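From: Tegan Mahuika
To: Trivdale Tattoo and Symbol Meanings list
Date: 31 July 2023
Subject: Re: Anchor or swallow for a sobriety piece?

Murray Tuhiwai wrote:
> I hit two years in January and want something small on the forearm.
> I'm stuck between an anchor and a swallow. My brother says the anchor
> looks like I was in the Navy, which I wasn't. Does anyone here have
> one, and do people read it the way you meant it?

Congratulations on the two years, Murray.

I have the anchor, inside left wrist, done at Stubbs in Clenthorpe when I was 28. I picked it for steadiness. Most people who ask do assume there's a sailor in the family. I say no and they usually leave it there. If that question is going to bother you on your forearm, where it shows all summer, I'd take it seriously.

The older meaning is hope. You see it on gravestones and in old churches, often with a cross worked into the top bar. Sailors used it too, and a lot of them wore it to show they had crossed the Atlantic.

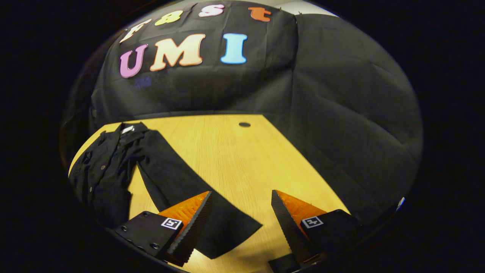
Table with the black backdrop and foam letters

Swallows are also a sailor's mark, so your brother's objection applies to both. The usual story is one bird for every 5,000 miles at sea. Outside of that, people take them as a safe return home, and that seems closer to what you're describing. Hanne Lehtinen posted a good message on swallows last year, number 59 in the archive, with a few drawings attached.

On size, don't go too small with the bird. The forked tail needs clear space between the two points or it fills in over time. An anchor holds up better small. Mine is plain black with no rope and I've never had it touched up.

Samer, do you still have the scans from the Osgate book? I think page 72 had a swallow carrying a ribbon, and Murray could put his date on that.

Tegan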